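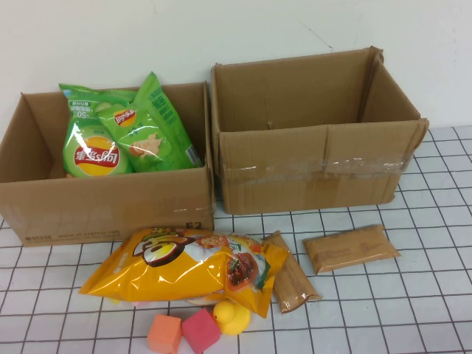

Why not just swap the suction cup and press start, asks a reader under my last thread, it is only a piece of rubber. I understand the question. I asked the same one in my first winter with this cell. So I will write down what I do after a cup change, step by step, and you can judge if it is too much.

The cell stands in our small hall in Ridonholm. One arm, one vacuum gripper from Arnden, one camera fixed beside the table, and a controller cabinet that Lindqvist built for us. It picks snack bags and small loose things. Nothing in it is new and I like it very much.

Cups are changed every 3,000 picks, or earlier if I see a crack at the lip. I turn the lip between two fingers under the lamp. A crack is easy to miss when the cup is relaxed, you must stretch the rubber a little.

First the air. I close the supply and wait until the gauge is at zero, then I hang my tag on the valve. Also when I am alone in the hall. I do this also for a cup that takes one minute.

Old cup off by hand, never with pliers. Before the new cup goes on I look into the fitting. Very often there is salt and fine crumbs inside, chips are terrible for this. A dry brush, then a clean cloth. No oil! Oil goes into the cup and after that the gripper leaves rings on every bag.

The small filter is behind the fitting. If it is gray I wash it, if it is brown I throw it away. Our spare filters come from Vovier and they are a bit thicker than the original ones, so the cap needs more force for the last turn. When you feel that, it is normal. When it does not close at all, you have put two filters in. Yes, I did this.

Now air on again and the leak test. I press the cup against a glass plate and let it hold for 10 seconds. The needle should stay where it is. If it falls slowly, it is usually the cap. If it falls fast, it is usually me, the cup is crooked.

After this comes the part which the reader finds too much: I check the height again. A new cup is longer than a worn one. The difference is small, but on a flat foil packet it decides if you lift the packet or push it along the table.

For the height I use the grid on the tabletop. I drive the tip to a crossing of the black lines, go down slowly until the lip only just bends, and save the point. Then the same at another crossing far away from it. If the two heights do not agree, I look at the table feet before I touch any number in the program.

Somebody will say the camera can find the height alone. Ours can not, not well enough. White tiles under strong light and a shiny bag on top of them, the depth values jump. I have more trust in the touched point.

Then the cartons. They stand side by side at the wall and they must stand there every time. Cardboard gets tired, the upper edges open outward, and the program believes the wall of the box is still straight. I had one collision from exactly this. Now I push the edges back with my hand, and when they do not stay, I take another box.

Tape on the front of a carton is okay for us, but it shines. I turned the lamp down a little and since that day the camera does not report a "bag" on the front of an empty box anymore. It cost me one afternoon to find it, for a problem of ten degrees on a lamp arm.

About the test objects, many of you asked. I keep green Lay's bags, a big yellow snack bag, brown foil packets, foam cubes and a rubber duck. It looks like a child's birthday, I know.

The chip bags are for the seal. The film makes folds and the air goes in through the folds. If a new cup holds a chip bag by the middle, it will hold nearly everything we run.

The foil packets are for the height, see before. The crimped end is a bad place for the cup. I give this packet to the cell on purpose, flat and also standing on its edge, to see which place it chooses.

Foam cubes: foam lets the air through, so the vacuum value stays low even when the cup is well placed. I want that the cell reports "no grip" and goes on politely to the next thing. With the first software it tried again and again until I came.

And the duck is round. There is one spot on its back where the cup is happy. If the camera and the arm agree with each other, they find this spot. If the duck tips over, I go back to the two crossings and measure again.

I also let things lie over each other, a duck under the edge of a bag for example. With everything nicely separated the test is too kind to the machine.

The log, for those who like numbers. The cup change I made on January 14, 2019 took 19 minutes with all checks. The run after it had 383 picks before the first stop, and the stop was a bag which had slipped half under another one. I wrote it down as my mistake in the setup, the cup was fine.

A different reader wanted to know if I grease the arm at the same time. No. The arm has its own day in March and I do not mix the two jobs. When something sounds wrong afterward, I want to know which job it came from.

What I would still like to have is a better holder for the glass plate. At the moment I hold it with my left hand and read the gauge with my head turned to the right, and my neck is not so young. If one of you has built something for this, please post a drawing, also a bad drawing is welcome.

Next time the cable at the wrist. It has begun to rub on the clamp and I have already ordered the sleeve.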